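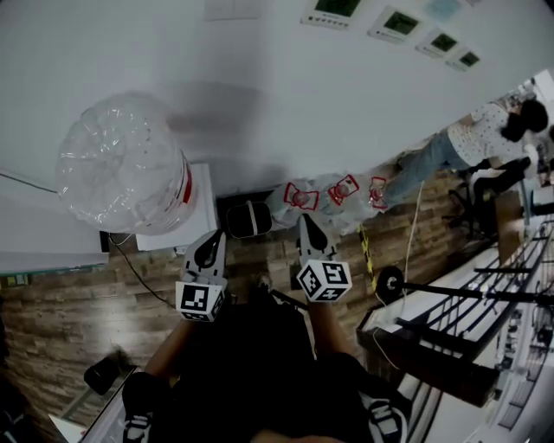 Keep the bad takes

There is a habit in our line of work that I would like to see dropped. Someone records a task with the hand-held grippers, makes a small mess of it, and the take is deleted before anyone else has looked at it. By the end of the month the set is very clean and a good deal of what it could have taught has gone.

I have worked on collection at Primard for a while now, mostly on household jobs, and water bottles are the one I keep coming back to. The large ones are awkward. They are clear, so the cameras see the wall through them. They are wide and ribbed, and the weight moves about when there is water inside. A person with bare hands makes up for all this without thinking. A person with two grippers has to work it out, and that working out is what we are paying for.

In February we went through 825 takes of bottle work. Of those, 218 had been marked for removal. I asked Saadet Yüksel, who runs the review, to hold off until we had watched them. Only 10 were useless, with a camera off or a marker covered from start to end. The rest showed a bottle tilted too early, or a grip let go and taken again, or a base set down crooked and then turned straight.

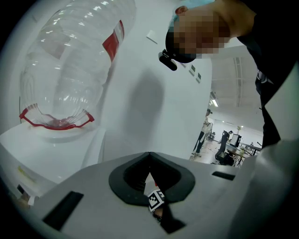 Those second tries matter more to me than the smooth ones. A learning system that has only watched good lifts has no idea what to do when a lift starts going wrong. It has never seen that position. It will carry on as if all were well, and the bottle will go where it goes. If it has seen a person stop, lower the thing a little and take hold again, it has at least something to copy.

Güven Polat disagrees with me and his argument deserves a fair hearing. He says that a system copies whatever it is given, so if you feed it slips it will learn to slip. He ran the Iver project on the strict rule, with 321 takes and every one of them tidy, and the arm did the job well on the bench where the takes were made. I don't dispute that. I would only say that it was tested on that same bench, with the same stand, and nobody moved anything.

Where he is right is on labelling. A slip with no label is a poor example, and I would not put it in with the others as it stands. Mark where the mistake begins and where the recovery begins, and train on the recovery. This takes time. Bilgin, the tool we use for review, makes you do it by hand, and people get tired of it after lunch.

The other cost is to the people recording. If they are judged on clean takes they will give you clean takes - slow ones, always from the same side, with the feet in the same place. I have done it myself when I was behind. We stopped posting the clean-take figures and the recordings became more varied within two weeks, which I put down to people worrying less.

What I am asking for is modest. Keep the take, label it, and let the reviewer decide. Storage is cheap next to an hour of somebody's arms. We will be doing it this way for the Gukenico work, and Güven has agreed to train one version on everything and one on the clean takes only, then test both with the stand moved.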